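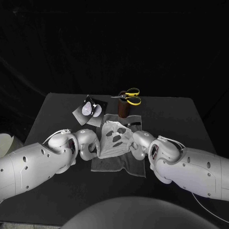
I finally did the linen closet! It has been on my list since February, and it took the dead days after Christmas, with guests gone and every towel in the house clean at the same moment, to get me to do it. I'm writing this on December 28, 2025, with a cup of tea and a closet door I keep opening just to look inside.

Some background for anyone new. We moved into the place on Tsolakis Street with a closet that is tall, deep and barely wider than my shoulders. Whoever built it must have owned three sheets and one bath mat. We own a lot more than that, and for years my system was to shove things in and shut the door quickly. You can guess what happened whenever somebody wanted a beach towel from the bottom.

So, first the folding. I've tried so many folds over the years (the hotel one, the roll, the one where you end up with a little packet that stands on its edge) and I keep coming back to plain thirds. Lay the towel flat, bring one long side in, bring the other long side over it, smooth it down with both hands, then fold the length in half and in half again. The smoothing is the bit I used to skip. Pressing down on both sides at once before the next fold pushes the air out and keeps the edges together, and the stack stops leaning. I love a stack that doesn't lean!

Fold on a table if you possibly can. I did years of this on the bed and the mattress gives under your hands, so everything comes out a bit puffy and crooked. A hard surface at waist height is so much nicer for your back, too. Mine is the kitchen table with everything cleared off it, including the fruit bowl, which spent the whole afternoon on the stairs.

Our bath towels are the big Hurisska ones, which I bought in a clearance sale and have been happy with ever since. They're thick, so I only stack them six high. Anything taller and the bottom one never gets used, and then you find it a year later with a permanent crease and a smell of cupboard. Hand towels go in their own pile to the right, washcloths in front of those in a shoebox with the lid off. The shoebox was meant to be temporary. It's staying.

Then there's the stuff we don't use every week. Spare towels for visitors, the good tablecloth, the winter blanket, the two dark towels I keep for hair dye and muddy feet. All of that goes up on the top shelf, and the top shelf is where the dust lives. Last year I took down a set of guest towels that were perfectly folded and gray along the front edge, and they weren't gray towels. So this time everything up there got wrapped in plastic first.
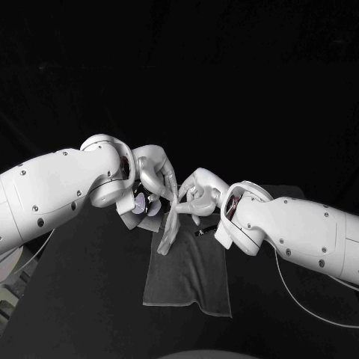
I know people have opinions about plastic and cloth. My aunt's generation swore by an old pillowcase, and for anything I was putting away for years I'd probably do that and let the fabric breathe. But these come down every few months, they go up bone dry, and being able to see what's in each bundle without unwrapping it is worth a lot to me. I don't seal them tight. The plastic goes over the top, tucks under at the sides, and that's it.

The tucking took me a few goes. If you pull the plastic straight off and try to wrap with one hand while holding the towel with the other, it clings to itself and you end up with a rope. Much better to take the top edge in both hands, hold it up and a little bit stretched, and lower it over the towel from the far side toward you. Once it's down, run your palms outward from the middle. I was slightly too pleased with myself when the first one worked, and had to go and show it to the dog.

Labels next. I got a pack of 300 little cardboard tags from Brollel a while back for a jam project that never happened, and they've turned out to be perfect for this. I used 16 of them. Pencil on cardboard, string through the hole, tied around the bundle like a parcel. "Guest bath." "Guest hand." "Table, big." "Dog and dye." I thought about doing them in nice lettering and then I thought about supper, so they're in my regular handwriting.

Something else I changed was the shelf spacing. The old shelves were 44 centimeters apart, and that's a silly height for linens - too tall for one stack, too short for two. I moved the middle one up by a few peg holes and it gave me a low slot underneath that fits the flat sheets exactly. Pillowcases live inside their matching sheet sets now, folded into the fitted sheet (don't ask me to explain how I fold a fitted sheet, I bunch it like everyone else and then press it until it looks like I meant it).

The bottom of the closet has the Fistitura basket for rags and retired towels. I'm pretty strict about retiring them now. If the hem has gone or it's more loop than towel, into the basket it goes, and when the basket is full the animal shelter gets the lot. They're always glad of them, and I get the shelf back. Two bags went this week already!

Still to do: the lightbulb in there, which has been out since I can't remember when, and some kind of hook on the inside of the door for the ironing board cover. I also want to line the shelves with paper. I have half a roll left over from the kitchen drawers, green with tiny lemons on it, and I think there's just enough for the top two.

If anyone has a good way to store a round tablecloth I would love to hear it. I've tried folding it into a wedge and I've tried rolling it around a cardboard tube, and at the moment it's draped over the back of a chair in the spare room.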